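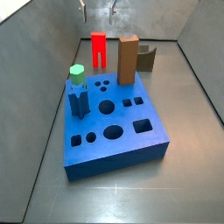

The Count at Gusavholm

The salesman said the ewes would tell us everything if we would only let them. He had a tag in his palm the size of a shirt button, and he turned it over as he talked, so that my wife kept looking at it and not at him. She told me afterward she'd been waiting for him to drop it in the straw.

It was November and I had 273 ewes on Gusavholm, which is what the old deed calls our place, though the mailbox says only the route number. I'd had a bad spring. Too many lambs had come in the small hours of nights I'd picked to sleep, and word of that had gotten to the feed store and from the feed store to him.

"Venosik reads temperature, movement and rumination," he said. "It sends an alert to your phone before she's even restless."

"How long before?"

"It depends on the ewe."

I said that was what my father used to tell me, and he never charged for it.

He laughed harder than the remark deserved. Then he said 3420 dollars for the season, with the base station thrown in, and I said I'd have to think, and my wife said we'd take it on the forty first-timers and no more, and at what price? That's how we came to have forty young ewes wearing buttons in their left ears and a gray box screwed to the beam over the lambing pens.

I didn't like the box. It had a green light on it that shone all night over the jugs, and the dog wouldn't lie under it. I pointed this out to my wife, who said the dog wouldn't lie under the stairs either.

All winter the thing was quiet. Each morning the phone showed me forty green dots, and I went out in the cold and saw the same forty sheep, chewing. If one was lame the dot was green. One got her head through the hay feeder and stood there half a morning, and the dot was green the whole time. I wrote that one down on the back of a feed ticket to read to the salesman.

"It isn't for feeders," my wife said.

"What is it for, then?"

"Lambing. You know that. You're saving things up."

I was. I had six feed tickets by the time the first ewes bagged up, and I kept them under the clock.

The first alert came at supper. The phone buzzed against the butter dish and we both went out in our coats, and the ewe it named was lying in the corner with her chin on another ewe's back. She didn't lamb that night or the next. The second alert was for a ewe that had lambed already, twins, both of them up and sucking, the afterbirth down. I showed my wife the time on the phone and then showed her the lambs.

"So it's late," she said.

"So it's a newspaper."

I quit taking the phone to bed. I went back to the way I'd done it under my father, which was to walk through at ten, at one and at four, with a flashlight held low, and look at them. A ewe that's going to lamb goes off by herself. She paws, she lies down, she gets up and looks at where she was lying as though something ought to be there. I'd known that since I was a boy. I had also slept through it the spring before, more than once, and I was careful not to bring that into the conversation.

The cold snap came in the second week. I did the ten o'clock walk and the place was still, every one of them settled, and I told my wife they'd shut up shop for the night. I sat on the bed to pull off my boots. I got one off.

She woke me with the phone held in front of my face. The number on it was a first-timer I'd marked in my book for the end of the month, in my own handwriting, with a line under it.

"That one's weeks off," I said.

"Then you can go out and tell her."

There was a boot on one foot still, so I only had to find the other. The wind was out of the Porow side, over the bare ground, and the latch had ice in it. I remember I was composing a seventh feed ticket in my head.

She was down flat behind the creep panel with a foot showing. One foot, and no nose. I got my coat off and my sleeve up and my wife held the light, and we didn't talk for a while. The leg was back at the knee. I cupped it and brought it around, and lost it, and brought it around again. It was a big single lamb, yellow as mustard, and it lay there like a wet glove until my wife put a stalk of hay up its nose and it sneezed.

The green light was on over our heads. I could feel her not looking at it.

"That's one," I said.

"One what?"

"One right. Out of three."

She rubbed the lamb with a feed sack. The ewe had turned around and was talking to it, low down, the way they do, and had no use for us anymore.

In the spring the salesman came back about a renewal. He'd brought a new brochure, with a rancher on the front in a very clean hat. I went in and got the feed tickets from under the clock and read them to him one after another out on the porch, the feeder, the lame one, the newspaper. He nodded at each as though I were paying him a compliment. When I'd finished he asked if there was anything on the other side of the ledger.

I said the dog still wouldn't lie under it.

My wife had come out with the checkbook. She asked him what he wanted for forty again, and he told her, and she said that was high, and the two of them went down the steps to his truck to argue about it.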